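Comparing fingertip pads on a two-arm bench: the steamer test

Drullden bench notes, April

We use this routine to compare two sets of fingertip pads, the stock Schmieder wedges and the longer Pletport ones, before deciding which set stays on for a project. It takes most of a morning. You need two arms with parallel grippers, a wrist camera on each, a head camera, an electric steamer with a glass lid, a plate and four steamed buns. Leave the steamer unplugged. All of the tests run cold.

Step 1. Set the lid position

Put the lid flat on the table, left of the steamer, with the handle up. Bring the left gripper down to the near side and stop short of contact. In the wrist view you want both fingertips and the whole handle showing. Glass is hard on depth cameras, so take the handle as your target and ignore any points that come back from the pane.

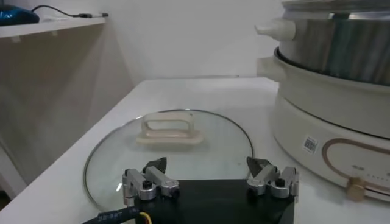

Step 2. Check the wrist view on the plate side

Move the right gripper to its start pose with the fingers open. A white plate on a white table gives very little edge contrast. If the detector loses the rim, lower the exposure before you touch anything else. Changing the threshold first cost us a Saturday.
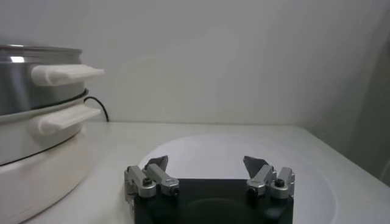

Fingers open at the plate, with the steamer on the left of the view.

Save the pose under the name of the pad set. The two sets differ in length, and a pose saved for one will drive the other into the plate.

Step 3. Run the transfer

The left arm holds the lid clear while the right arm moves buns between the plate and the tray. Start with a low closing force and raise it one setting at a time. Buns dent easily, and a dented one changes the result of the next grasp, so swap it out. Log each grasp as held, slipped or crushed.
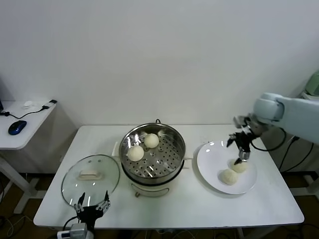

Two buns on the tray and two on the plate, right gripper over the plate.

Do three full passes per pad set. Jörg Wiegand at Cinden wrote the logging script we use, and it expects the passes in separate folders.

Step 4. Compare the lid grips
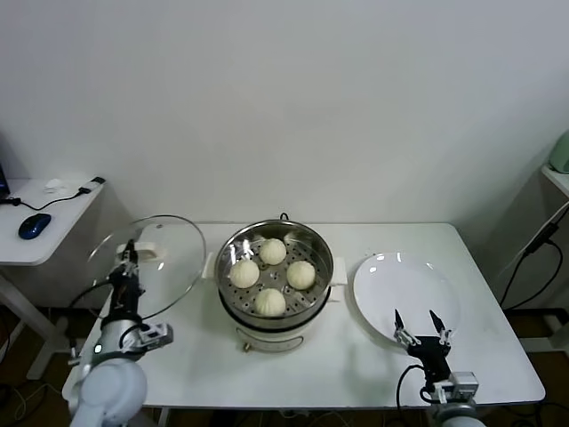 Lid grip is where the pads differ most in our logs, so score it apart from the buns. Try the rim and the handle with each set and write down the closing force for both. For a handle grip, close the left gripper on the white handle and hold the glass upright and tilted, with all four buns on the tray and the plate empty. Watch the lid angle for a slow turn between the pads. The Pletport pads have let it rotate in our runs, and the Schmieder pads needed more force to start with.

Our log now has 1,249 grasps on the Schmieder pads and nearly 2,720 on the Pletport ones. Compare rates, since the totals are uneven, and keep the two wrist cameras on the same firmware for the whole test.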